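Labor and Politics, handout for week 4
Why strikes start when they do

Okay, so last week we left off in the middle of the grievance question and I promised I'd come back to it. Most of you wrote in your response papers that workers strike when things get bad enough. I understand why that feels right, and I thought so too when I was sitting where you are, but I want to spend this session making that answer harder to hold on to.

Start with the Nareck case from the reader. Nareck was a mill town, one big employer, 800 people on the payroll. Wages were cut in December and everybody grumbled and went to work. Wages were cut again and everybody grumbled and went to work. Then the company changed the rule about when you could leave your station to eat, a pretty small thing next to losing a chunk of your pay, and the whole spinning floor walked out before lunch. If misery alone did it, they would have gone out months earlier!

So what was different? The reader gives you 2 explanations and I'd like you to know both well enough to argue either one.

The first is about expectations. People compare what they have with what they think they were promised. The wage cuts came with a story (bad market, everybody sacrifices, it'll come back) and plenty of people half believed it. The meal rule came with no story at all. It looked like an insult, and an insult is a lot easier to talk about over the machines than a percentage.

The second is about organization, and I'll admit this is the one I lean toward. Between the second pay cut and the meal rule, the spinners had set up a burial fund. Sounds grim, I know. But a burial fund means somebody goes around collecting dues, somebody keeps a list of names, and there's a room where you meet. When the rule came down they already had a way to find out what everyone else was thinking. Please underline that in your notes - it comes back when we do political parties.

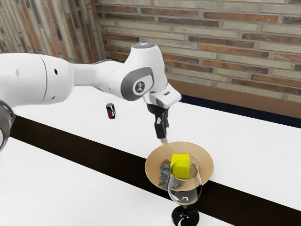
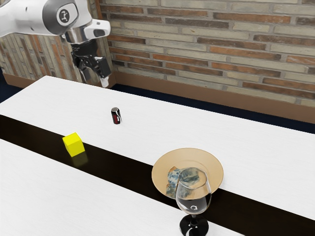 Now the Cirness dockers, who make trouble for both explanations. They had the lists, the dues, the meeting room, a newspaper even, and they had a real broken promise over hiring. And they didn't strike. They went to the town council and got a hiring hall instead, run jointly with the shippers. Was that a win? Half the authors in the reader say the hall gave dockers a say they'd never had before. The other half say it turned their best organizers into clerks. I've changed my mind on this more than once, and I won't mark you down for landing on either side as long as you use the evidence in the chapter and tell me what you'd need to see to be convinced otherwise.

A word about the state, which we keep forgetting. In Nareck the governor sent troops on the second day. In Cirness the council depended on dockers' votes and everyone knew it. Same decade, same kind of anger, very different price for walking off the job. When you read about any strike, ask early on who controls the police and who that person needs in order to stay in office. You'd be surprised how many otherwise good papers never get there.

Terms to know from this week: relative deprivation, resource mobilization, political opportunity, co-optation. Don't memorize the textbook definitions, they're pretty dull. Write your own using one of the two towns.

Reading for next time: the Lý chapter on rural leagues, all of it, and the first 3 sections of the Zernus pamphlets. The pamphlets are loud. They were written to be read out at the factory gate to people who were tired and wanted to go home, so read a page or two out loud yourself and notice where you naturally stop for breath. Then ask who the "we" is. It shifts around a lot (sometimes it's the workshop, sometimes the whole country) and I'd like us to track it together on the board.

For your short paper, pick one of the two towns and explain the timing. Not the causes in general, the timing. Why that month and that rule, or in the Cirness case why not at all? 800 words, and I do stop reading when you go over. Bring a rough outline to section, even if it's just a few lines on the back of something.

Leftover question from last week, about whether a slowdown counts as a strike. Legally it depends where you are. For this course, yes, treat it as one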